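Notebook, October, Trundum bench, afternoon

Picked up the tracking dropouts Catherine flagged on the bin-sorting set. Reran the pose pipeline on episode 1629 with the old settings first so there's a baseline. It loses the map as the gripper gets low over the white table, same as she saw. Feature count falls off, then the pose jumps sideways and never comes back. The IMU alone doesn't hold it long enough.

My guess is the smoky gray bins. The tabletop gives the tracker next to nothing, so most of the corners it keeps are on the glossy plastic, and a lot of those are reflections. They slide as the camera moves and the solver treats them as fixed points.

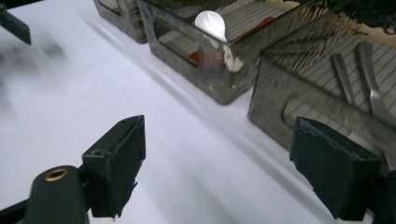
Changes tried, in order:

1. Mask grown to take in both finger pads and the mechanism at the bottom corners. Old mask was drawn for the narrower pads. Small gain.
2. Feature cap up from 2000-ish to 3000. Slower, no better. Put it back.
3. Dropped saturated pixels plus a margin before corner detection. Takes out the worst of the glare. Jump is gone in 1629.
4. Tighter reprojection gate for points younger than five frames. Still running.

With 1 and 3 on, the track holds to frame 2758, then drifts slowly in z. Fraser thinks the drift is the camera-IMU time offset and has nothing to do with the bins. He has a newer calibration on Jiren; need to get the file from him before rerunning.

Not merged. Branch is brondex-mask, config only, no code changes apart from the saturation check.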